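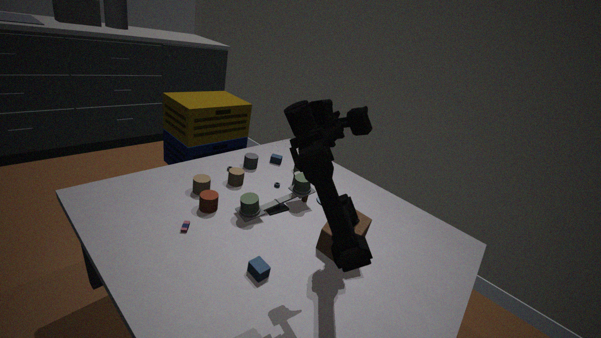 4. Setting up the label printer

Read this section before you plug anything in. It covers the Brudska desktop label printer when used with the Lovunow stock program. If you use the printer with other software, follow steps 1 to 9 and then go to Section 6.

4.1 Before you start

You need the printer, the power adapter, the USB cable and one roll of labels. The starter roll in the box holds 100 labels. Standard rolls hold 400 and large rolls hold 2,000. Large rolls do not fit inside the cover and need the outside roll holder (see 4.4).

Place the printer on a flat, steady surface within reach of a wall outlet. Leave 4 inches free behind it for the cable and the paper path. Keep it out of direct sun. Heat darkens the labels, both on the roll and after printing.

CAUTION: Use only the adapter supplied. Other adapters may have the same plug but a different voltage.

4.2 Loading the labels

1. Press the two side tabs and lift the cover until it clicks.
2. Remove the foam strip from under the print head and keep it for shipping.
3. Slide the roll guides apart.
4. Drop the roll in so the labels feed from the top, printed side up.
5. Move the guides in until they touch the roll. Do not squeeze it — the roll must turn freely.
6. Pull the end of the labels out past the front edge and close the cover. Press on both corners.

CAUTION: The print head gets hot in use. Let the printer rest for a few minutes before opening the cover to clear a jam.

4.3 Connecting and measuring

7. Connect the adapter to the printer first, then to the wall outlet.
8. Turn the printer on. The light blinks amber and then stays green.
9. Hold the feed button until the light blinks twice, then let go. The printer feeds a few blank labels while it measures the gap between them, then stops with one label at the tear edge.
10. Connect the USB cable to the computer and open Lovunow.
11. Go to Settings, then Devices, and choose Add Printer. Select Brudska from the list.
12. Choose the label size printed on the inside of the roll core.
13. Select Print Test Label. The border should be complete on all four sides.

Note: If the border is cut off on one side, the guides are loose. Repeat steps 5 and 6, then print again. If it is cut off at the top or bottom, repeat step 9.

Note: Measure again each time you change label size. You do not need to do this when replacing a roll with one of the same size.

4.4 Using the outside roll holder

The Sasitz roll holder is sold separately. Stand it directly behind the printer and feed the labels through the rear slot, then under the guides. Keep the holder in line with the slot. Labels that enter at an angle will drift and wrinkle — usually after the first few feet, so watch the start of a long job.

4.5 Print darkness

The darkness setting is under Settings, Devices, Quality. It starts at the middle value, and most paper labels print well there. Raise it one step at a time if barcodes look gray or will not scan. Plastic labels from Núñez need a lower setting than paper. Too high a setting makes thin bars run together and shortens the life of the print head.

Clean the print head with the supplied pen whenever you change a roll. Wait until it is dry before loading new labels.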